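A Day at the Coltonley Paper Mill

Coltonley is not on the way to anything. The train from the city stops there six times a day, and the last one back leaves before supper, so a visit takes some planning. I had wanted to see the mill for years, mainly because I keep notebooks and have used up a lot of their paper. The mill opens its doors to the public once a year, in October, and last fall I finally bought a ticket.

The walk from the station follows the river on a gravel path. You smell the mill before you see it. It's a warm, slightly sour smell, like wet cardboard left near a radiator, and I stopped noticing it after ten minutes. The main building is brick, three stories, with a newer metal hall attached on the river side. Visitors go in through the old packing room, where you hand over your ticket and get a hard hat and a pair of foam earplugs.

Our group was led by Nelli Mustonen, who has worked on the wet end of the machine for most of her career. She told us right away that she would not be talking while we were next to the machine, and that questions should be saved for the doorways. It worked well. In each doorway we stood for five or ten minutes and she answered everything.

We started with the pulp. The mill doesn't make its own. It buys it in dry sheets, baled and wired, and breaks it down in water in a tank the workers call the tub. There were two bales open on the floor and we were allowed to tear off a piece. It feels like thick blotting paper and comes apart in layers. Cotton goes in too for the better grades. The cotton arrives as short white fluff left over from spinning, and it costs a good deal more than the wood pulp. When I asked how much more, Nelli said the price had moved twice since summer and she wouldn't guess.

From the tub the stock goes through refiners, which rough up the fibers so they'll hold on to each other. You can't see this part. It happens inside steel housings, and all the visitor gets is a hum and a gauge. There was a tray with two small jars of fiber in water, one from before the refiner and one from after, and a microscope next to it. The line for the microscope was long. I gave up on it and came back at lunch, when I had it to myself. The refined fibers have little hairs along the sides. The others look like cooked spaghetti.

The paper machine itself was built by Sjöberg and is 51 meters long. It was put in before most of the current staff were born and has been rebuilt in sections ever since. The stock flows onto a moving mesh at one end and looks like thin milk. A few steps farther on it has turned dull, and by the first press it's a sheet that can cross a gap without support. I found that change hard to follow even standing right beside it. I walked back and forth along the rail three or four times.

The dryers take up the most room -- 29 steam-heated cylinders in two rows, with the sheet running over and under them. It's hot in there. People with heavy coats should leave them in the packing room, on the hooks behind the ticket table. Nobody mentioned the hooks to our group and I carried mine the whole way.

Watermarks got their own stop. The mill still uses a dandy roll, a light wire-covered cylinder that rides on top of the wet sheet and presses the mark into it. Old rolls are stored on racks along a corridor wall, each with a paper tag tied to the axle. A few of the designs were for banks that no longer exist. The one I liked best was a heron standing on one leg, made for a stationer called Arano, whose writing pads my grandmother used for letters. I hadn't known they came from here.

After that came the finishing room, where the reels are slit and cut to sheets. Sheets for the heavy drawing paper are still checked by hand. Two women stood at a long slanted table under a north window, turning over sheets with one finger and pulling out the bad ones. The rejects go back to the tub. I watched for a while and could not tell what was wrong with any of them.

Lunch was in the canteen, with soup, bread, and a tray of apples from a farm up the road. The soup was pea and it was fine. There was a table of offcuts for sale by weight. I bought a bundle of cream laid, enough for some 51 letters if I write on both sides, and a small pad of the blue.

The afternoon was less organized. A retired engineer named Konrad Głowacki gave a talk on the history of water rights on the river, which ran long but had good maps. The dispute with the Kisudow mill downstream went on for decades and was mostly about who could hold back water on Sundays. Kisudow closed, and its weir is still there -- you can walk to it from Coltonley in under an hour if the path is dry. I got partway and turned around when I saw the time.

A few practical notes. Tickets are sold at the station kiosk and at the mill door, cash only. The tour takes two and a half hours with the doorway stops. The floors on the wet end are slippery even with good shoes. Small children are allowed in the packing room and canteen but not near the machine, and there's a papermaking table for them with molds and a bucket of pulp. The restrooms are across the yard. Take the second-to-last train home if you can, because the last one fills up.

I'd go again, and next time I'd skip the soup and spend the hour in the watermark corridor. The tags on the rolls have dates and customer names on them, and I only read the bottom row.
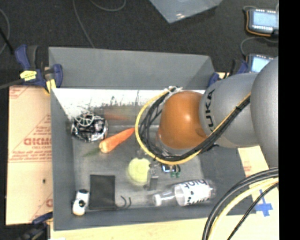 Konrad Głowacki
Glad the maps were of use. One correction on the water: the argument with Kisudow was over Saturday nights as well as Sundays, since they wanted the pond full for the Monday start and we wanted the same thing. The path to the weir floods below the second stile after rain. Go up through the orchard and come down on the far side, it adds maybe ten minutes.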